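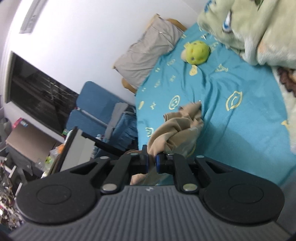 Fitted sheet

A fitted sheet is a bed sheet made to cover the top and sides of a mattress and to stay in place by gripping its lower edge. It differs from a flat sheet in having shaped corners and, in nearly all modern versions, elastic sewn into the hem. Fitted sheets are sold singly or in sets with a flat sheet and one or two pillowcases. They are also called bottom sheets, and in older catalogs contour sheets.

Construction

The simplest fitted sheet is a rectangle of cloth with a square cut from each corner. The two edges left by each cut are sewn together, which turns the flat cloth into a shallow box. The size of the cut sets the depth of the corner, usually called the pocket. A narrow band of elastic is then stitched into the hem, either at the corners only or along the whole edge. Sheets with elastic all the way around hold better on thick mattresses but take longer to sew and cost more.

Woven cotton is the most common material. Percale, a plain weave, feels crisp and shows creases. Sateen has more threads on the surface and feels smoother, though it tends to pill sooner. Knitted cotton, sold as jersey, stretches in use and needs less elastic. Linen, flannel, and blends of cotton and polyester are also widely sold. Blends wrinkle less and dry faster than pure cotton.

Pocket depth

Mattresses became thicker over the second half of the twentieth century, as pillow tops and foam layers were added, and many older sheets no longer fit them. Makers responded with deep-pocket sheets. There is no single standard for the term, and a sheet sold as deep by one company may match the ordinary size of another. Buyers are generally advised to measure the mattress from seam to seam, including any topper, and to allow extra cloth for tucking under. Cotton sheets may also shrink in the first few washes.

Textile writer Hnat Yatsenko divides fitted sheets into three groups by the way they hold: corner elastic, full elastic, and strapped. The last group includes sheets with bands that pass under the mattress at each corner, a design found mostly on adjustable beds. Separate clips and suspenders that do the same job can be added to any sheet.

History

Before shaped sheets were sold, the bottom sheet was a flat one with its corners folded and tucked, in the manner still taught in some hospitals and armed services. Early shaped sheets had sewn corners without elastic. They were hard to pull over the last corner, and the seams often tore. Elastic solved much of this problem but brought another, as rubber thread weakened with hot washing and drying.

The Birkley mill at Prelau made fitted sheets for hotels and boarding schools. Its main product, listed under the number 2121, had a corner reinforced with a second layer of cloth. Ewan Shearer's history of the mill records that 134 people worked in its sewing rooms at their peak, and that orders from hotels were normally taken in lots of 1000. Birkley later sold the pattern to Eskildsen, a bedding firm that kept the double corner but replaced the corner elastic with a continuous band.

Care and folding

Fitted sheets are usually machine washed in warm water. The corners tend to catch smaller items during washing and drying – socks and pillowcases are often found inside them – and the sheet can twist into a rope that dries unevenly. Washing sheets apart from other laundry reduces this. High heat shortens the life of the elastic, and bleach can damage it as well.

The sheet is harder to fold than a flat one. The usual method is to tuck the corners into one another until all four are nested, lay the sheet on a level surface, and fold the elastic edges inward to make a rectangle. Some households roll the sheet instead, or store the whole set inside one of its pillowcases.

See also

Bed skirt
Duvet cover
Mattress protector
Thread count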